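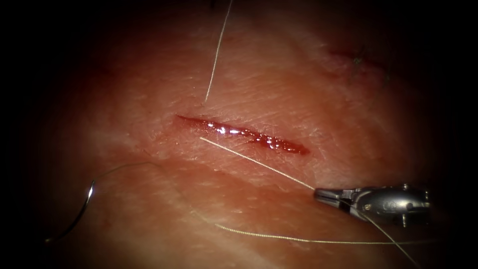 6章 糸扱い課題の設定と、他作業への適用判断

6.1 この章の範囲
糸を扱う動作は、ボタン付け、裾のまつり、結束、荷札の取り付けなど、家庭と作業場の雑多な仕事に共通して現れる。Hotixの評価モジュールでは、これらを個別に試験する前に、模擬組織パッド上の縫合を基準課題として実行する。持針器が糸をくわえ、切開の下縁から顎まで糸がまっすぐ張っている状態でも、湾曲針は離れて左側にあり、パッドの下部には別の糸が緩く長い弧を描いている。制御側が追う対象は、顎の先だけでは足りない。緩んだ側の糸、器具の下を通る糸、暗部に入って見えなくなる糸も、次の動作の障害になり得る。本章では基準課題の設定手順と、得られた結果を雑務への適用判断にどこまで使えるかを示す。

アームの据え付けと原点合わせは3章、非常停止回路の確認は2章による。いずれも完了していない場合、本章の手順に進まないこと。

6.2 用意するもの
模擬組織パッド(切開線入り)
湾曲針付き縫合糸(全長105 mmに切りそろえたもの)
パッド固定具
結果記録用紙、またはDiltthorpe形式の記録ファイル
はさみ、ピンセット、使用済み針の回収容器

注記:糸の長さを変えると、以前の記録と比較できない。長さを変更した場合は、別系列の記録として保存する。

6.3 パッドの設置
1. アームを退避位置へ移動し、駆動電源を切る。
2. パッドを固定具に載せ、切開線が作業範囲の中央付近を通るように向きを合わせる。
3. 四隅の固定ねじを対角の順に締める。パッドの表面が波打つときは、いったん緩めて締め直す。
4. 照明を点灯し、切開線の両端が映像上で判別できることを確認する。
5. パッドの周辺が暗く落ちる場合は、針を置く位置を明部の内側に寄せる。照度を上げて対処すると金属部の反射が強まり、糸の検出率が下がることがある。
6. パッド番号と切開線の番号を記録する。

注意:使用済みのパッドには、切り残した糸端が立っていることがある。検出器はこれを作業中の糸と取り違える。再使用するパッドでは、糸端の位置を除外領域として登録する。

6.4 試行の開始
1. 針を開始位置に置く。糸は器具の進入経路にかからないように逃がす。
2. 駆動電源を入れ、低速モードで空動作を一度行う。
3. 制限時間を600秒に設定する。
4. 介入条件を選択する。初回は「停止のみ」とし、途中の手直しを許可しない。
5. 開始ボタンを押し、操作者は柵の外に出る。
6. 終了または停止の表示が出たら、アームの静止を確認してから記録を保存する。

警告:試行中は針が器具から外れることがある。停止表示が出る前に作業範囲へ手を入れないこと。針を見失ったときは電源を切り、回収するまで次の試行を始めない。

6.5 工程の区切り方
試行全体の成否だけを記録しても、適用判断の材料にはならない。映像を再生し、次の工程ごとに到達、未到達、判定不能のいずれかを付ける。

1. 針の把持
2. 刺入
3. 抜去
4. 糸の引き出し
5. 器具への巻き付け
6. 結び目の締め込み

「判定不能」は、糸または器具の先端が暗部や他の器具に隠れ、判定者が位置を確定できないときに使う。推測で「到達」を付けない。判定は操作者と別の者が行い、食い違った場合は両方の判定を残す。Flirkgateの試験室では、June系列の記録で工程4と工程5の境界が判定者により異なった。その後、境界は「器具の顎に糸が最初に掛かった時点」に統一している。 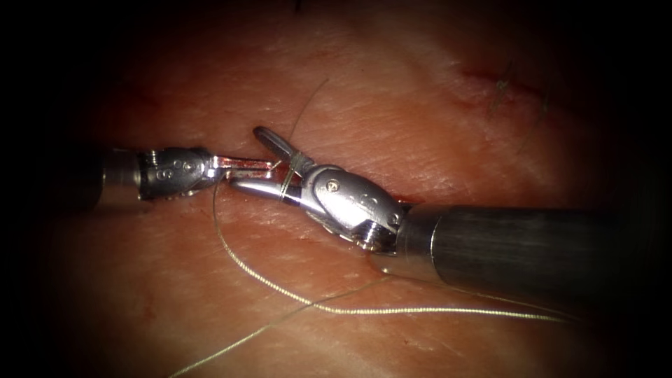
6.6 巻き付け工程の判定
器具への巻き付けは、各工程のうち雑務への換算を誤りやすい箇所である。人が紐を結ぶときは、指の腹で張力を感じながら輪を保つ。双腕の器具では、一方が軸となり、他方が糸の張りを保つ必要がある。右の器具の下側の顎には、付け根寄りに糸が密に巻かれ、左の器具の顎の先はその近くで糸を挟むか、導いているように見える。この状態は工程5の「到達」とし、工程6には数えない。右の顎は大きく開いており、糸の長い側もパッド下部を回って右の軸の下まで延びているため、締め込みの可否は静止画から判断できない。必ず後続の映像で確認する。

巻き付けの判定では、次の点に従う。
(a) 糸が顎に接していても、周回していなければ「未到達」とする。
(b) 周回した糸が重なり、巻きの数を読めない場合でも、周回が明らかなら「到達」とする。
(c) 巻いた糸が顎から抜け落ちた場合は、到達時刻と脱落時刻をともに記録する。
(d) 器具同士が映像上で重なっているときは、接触の有無を映像だけで決めず、力の記録を参照する。

6.7 雑務への適用判断
基準課題の結果は、次の範囲に限って参照できる。

ボタン付け:針の把持から抜去までの結果は参考になる。ただし布は針に引かれて動き、裏側へ回る動作も加わる。パッドを固定して得た結果を、固定しない布に当てはめないこと。

裾のまつり:工程の繰り返しに耐えるかどうかが問題になる。一針の成功から連続縫いの成否を見積もらない。布の送りは本モジュールの対象外である。

結束、荷札付け:巻き付けと締め込みの結果を参照できる。紐が太く腰が強い場合、器具の顎に巻いても元に戻ろうとするため、専用の試行を追加する。

靴紐、袋の口:適用しない。対象物の形が一定せず、紐の端を探す工程が基準課題に含まれていない。

現時点で、本モジュールを用いて「無人で任せられる」と報告してよい雑務はない。工程を限定し、配置を人が整え、停止時に人が対応できる場合に限り「条件付きで可」と記載する。Ocampoの縫製作業場で行った適用試験では、針の受け渡しに要する準備時間が約2分かかり、手作業との置き換えは見送られた。準備時間は必ず試行時間と分けて報告すること。合算した値だけを示すと、動作の遅さと段取りの重さを区別できない。

6.8 よくある不具合
糸を引くと切開部が持ち上がる
引き出し方向がパッド面に対して立ちすぎている。引き出し角を下げ、張力上限を見直す。

緩んだ糸に器具が引っ掛かる
開始時の糸の逃がし方を確認する。引き出しの途中で発生する場合は、器具の退避経路を糸の弧の外側に設定する。

検出線が途中で切れる
反射または背景との低い明暗差による。切れた区間を自動補間で埋めた場合、その区間を判定に用いない。

針を見つけられない
針の先が暗部に入っていないか確認する。照明を動かしたときは、6.3の手順4からやり直す。

6.9 終了処理
1. アームを退避させ、駆動電源を切る。
2. 針をピンセットで回収容器に入れる。素手で拾わない。
3. 残った糸を切り、パッド上の糸端の位置を記録する。
4. 器具の顎と関節部に糸くずが残っていないか調べる。
5. 映像、力の記録、工程判定を同じ試行番号で保存する。

判定基準に関する照会は、編集担当のMaj-Britt Sjöbergまたは試験担当のHok-lam Manに、試行番号を添えて送付すること。器具の分解清掃は7章を参照。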